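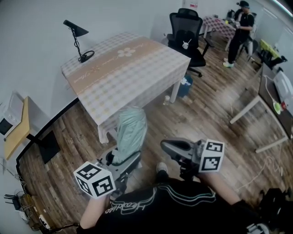

Photo: Vevgate newsletter archive

I have a confession to make about tablecloths. For most of my adult life I owned exactly none. I ate off bare wood like a farmer in a painting, wiped it down with whatever sponge was closest, and felt pretty good about how low-maintenance I was. Then my aunt moved into a smaller apartment and mailed me a box with four of them folded inside, and now I have opinions. Lots of them. Several of you wrote in after the last issue asking for something lighter than the gutter cleaning piece (fair!), so you get table linens this month.

Let's start with the size problem, which trips up everybody, me included. My first purchase after the hand-me-downs was an oval cloth for a table that is very much a rectangle. I'd measured the length and the width and then I stood in the store and forgot to add the overhang, so what I brought home sat on top of the table like a hat. You want a drop on every side. I like eight inches for everyday use, because anything longer ends up in my lap and then ends up on the floor with my plate following it. For a fancy dinner you can go longer. Measure the tabletop, add the drop twice to each number, and write it on your hand if you have to.

Next, fabric. Cotton is my favorite and I'll fight for it. It goes in the wash, it comes out wrinkled, and by the time people are on their second helping the wrinkles have been covered by bread. Linen is beautiful and I own one linen cloth that I've used twice. The wipe-clean kind, the coated stuff you can buy off a roll, used to make me think of school cafeterias, but I've come around. We have one on the kitchen table from now until spring, and I've cleaned up blueberry syrup, glue and an entire cup of cocoa without getting out of my slippers. The one thing it won't forgive is a hot pan. I found that out with a casserole dish and there's a shiny oval near my end of the table that I hide with a trivet. If you buy off a roll, leave it flat overnight with some books on the creases. Mine was from Moulin, the fabric shop with the yellow door, and they cut it a little generous, which I appreciated.

Patterns are where I have really changed my mind. I was a plain white person! I thought anything with flowers on it was for other people's grandmothers. But plain white shows everything, and I mean everything, down to the dot of mustard you don't remember having. A check hides crumbs. A check with a flower band running through it hides crumbs and gravy. I've got a soft gray check on rotation right now and I can go a shameful number of days before it needs a wash. If your room is small, pale colors keep it from feeling like the table is eating the room. If your room is big and you have good light, go ahead and get the red one. I've been eyeing a red one at Sondar for two months and I keep talking myself out of it in the parking lot.

A word on chair covers, because three readers asked. I was suspicious. They made me think of wedding halls, all those bows. But the plain slip-on kind that goes over the back of a chair is great if you've got mismatched chairs and want them to look like they've at least met. I put them on two of ours, and the only trouble is that the cat has decided they're a ladder. Buy them in a color you already have in the room. Wash them once before you use them so that any shrinking happens before you've gotten attached to the fit.

Stains! This is what I really wanted to get to. I've kept notes on this for 16 weeks like some kind of scientist, and my results are as follows. Red wine: cold water right away, then dish soap, then the wash. Salt did nothing for me except make a paste. Coffee: same thing, cold water and patience. Candle wax: let it get hard, pop it off with a butter knife, then put a paper bag over the spot and run a warm iron across it until the paper drinks up the rest. Turmeric: I'm sorry. Hang it out in the sun for a couple of days and see. Sunshine took mine from bright yellow to a sort of buttery shadow, and I've decided it's part of the pattern. Grease: cornstarch, leave it for an hour, brush it off, soap, wash. And whatever you do, don't put it in the dryer until the stain's gone. The dryer bakes it in and then it's yours forever.

Storage is my weak spot. The proper thing is to roll them around a tube so they don't get fold lines, and I did that with the linen one, using a wrapping paper tube I'd been saving. The rest live folded in the drawer under the oven mitts. When company's coming I throw one in the dryer with a damp washcloth for ten minutes and smooth it out on the table with my hands while it's still warm. Works well enough that my mother-in-law has never said anything, and she would.

One more thing, on buying used. Please do! Thrift stores are full of good tablecloths that people got as presents and never opened. Hold them up to the window before you pay -- you'll see thin spots and little holes that you'd never catch on the rack. Give them a sniff too. Musty comes out with a soak in white vinegar and water, but mothballs are a long and lonely road.

Which brings me to the swap. We're doing the Vevgate linen swap again in December, at the Ornirura hall like last year, doors at 4. Last time we had 508 pieces come through, counting napkins, and 400 of them went home with somebody. Bring clean things, folded, with the size written on a bit of masking tape (see above, re: my hat-sized tablecloth). Napkins in sets if you can, singles go in the basket by the door. There'll be coffee, and yes, it'll be served well away from the white ones.

If you have a stain trick that beats mine, reply to this email and I'll try it out for the next issue. I'm especially interested in anyone who's gotten beet juice out of cotton, as I have a situation.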